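**Sunday, late morning. Sim collection, two-arm table, ball and can**

Quiet in the Dolton room today, so I'm catching up on the notes I should have written as I went along. Where we stand: 2,213 episodes in the Narnow set, of which I trust 2,000 or so. No, let me be stricter with myself and say I've only replayed 390 of them start to finish, and the trust in the rest is mostly hope and the success flag.

The success flag, by the way, still needs work. It fires when the object is lifted and held for a moment, and it doesn't care which arm did the lifting. For the ball that's fine. For the can I'd like to know, because the instruction text names an arm, and if the text says left and the demonstrator used the right, we are teaching the policy something silly. I've started writing the arm into the episode header by hand (slow, but strangely pleasant with a cup of coffee) and will script it once I'm sure of the format Melness wants.
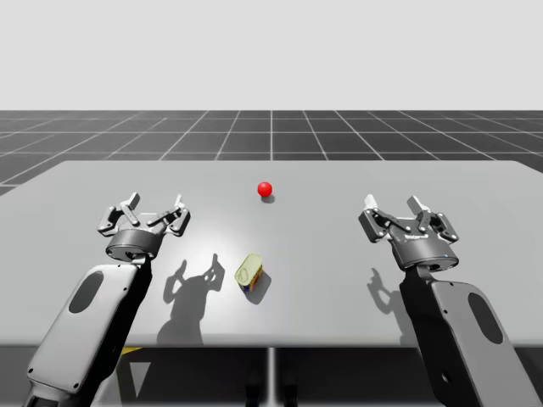 Back to start states. I'd been letting both objects spawn anywhere between the arms, and in the early batches that gave us a great many easy cans, standing straight up and more or less asking to be picked. Since then I've turned up the random tilt, and the demonstrations look a lot more varied to me. People slow down, they come in from the side, they change their minds halfway. I've been keeping the mind-changing ones! There was some debate about trimming them, and I'd rather we didn't, at least until we've trained once with them in.

The ball is its own little headache. Friction was set too low in the first config and it would squirt out from between the fingers at the slightest squeeze. I raised it on the advice of the Nyitrai notes, which were written for a different hand but seem to carry over well enough. The old low-friction episodes are in their own folder now. Please don't merge them back in, however tempting the bigger number looks.

One thing I keep forgetting, so I'm putting it in bold: **reset both grippers to open before recording starts.** If one is still closing from the last run, the first few steps teach a motion that has nothing to do with the task.

Still to do:

- another 300 with the can tilted, left arm only
- vary the light direction; the finger shadows fall the same way in every episode of this batch
- replay the ones where the flag fired in under a second, they smell wrong
- ask whether we want the failed grasps saved or tossed

Going to run the left-arm batch after lunch if the machine is free.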